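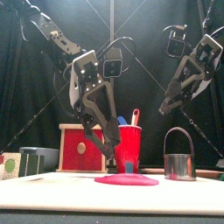 Home | Gallery | Small Kitchens | About | Write to us

The red cup and its neighbours: a little gallery
Posted in March by Burgi Fankhauser

I have been meaning for ages to put up a page about the small things, the ones that never get a page of their own because everybody would rather look at a nicely painted dresser. So this is a gallery of odds and ends: a cup that holds the utensils, a little round bowl, a white cutting board, and one or two companions. They were all out together on the same afternoon, and I grew so fond of them that I couldn't bear to put them away without a few words first.

Let me begin with the cup, because I always do. I am a great believer in keeping utensils standing up in something tall — a drawer swallows them, and then you find yourself stirring the soup with a fork. My mother kept hers in an enamel jug from a shop in Urham, and I still measure every utensil pot against that jug. Plastic does the job just as well, I think, and it bounces when you drop it, which the jug certainly never did (there was a chip in it the size of a thumbnail, and we all knew to pick it up from the other side).

Next, the cutting board with the bowl on its side, and the red cup keeping it company. I do like a board with a slot for the handle! You can hang it on a nail, you can carry it to the table under one arm, and a plain white one goes with everything you own. The bowl is the cheerful sort, a bright red-magenta inside with a silvery rim, and I'd happily have a whole shelf of them for salt and buttons and the cloves that always escape from the packet. 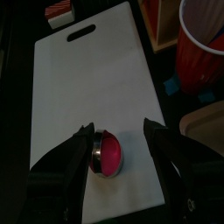
Gervásio Siqueira tells me that a white board ought to be rubbed with half a lemon and a spoonful of coarse salt, left until the kettle has boiled and then rinsed in cold water, and that he has kept the same one going in his kitchen at Conceição for years by doing nothing else to it.

I have tried the lemon since, and I will say it smells lovely, though my own board has a beetroot stain that I expect to be buried with. It came from Delton market, along with a colander I didn't need and a very good jar of plums. I paid 220 pence for the board, counted out in small coins while the queue behind me was wonderfully patient.

Last comes the pinkish-red ring with the scalloped edge, lying flat near a small round piece in much the same colouring. It looks like a flower with its middle taken out, and I am completely charmed by it.
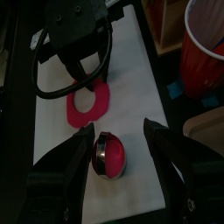 I have a weakness for anything with a wavy edge, I'm afraid — pastry cutters, jelly moulds, the paper doilies that used to come under a cake. There is a tin of them on top of my cupboard, almost 105 by now if you count the broken ones, and every so often I get it down and sort through it on the kitchen table when I should be doing the ironing. If you have a tin like that at home, do write and tell me about it.

Comments (2)

Flaleo: Lovely to see the little things get a turn. Ours live in an old biscuit tin too, and the lid hasn't shut since my sister moved in.

plumjar: Do you put the utensils in handle up or handle down? We have been arguing about it in our house all winter.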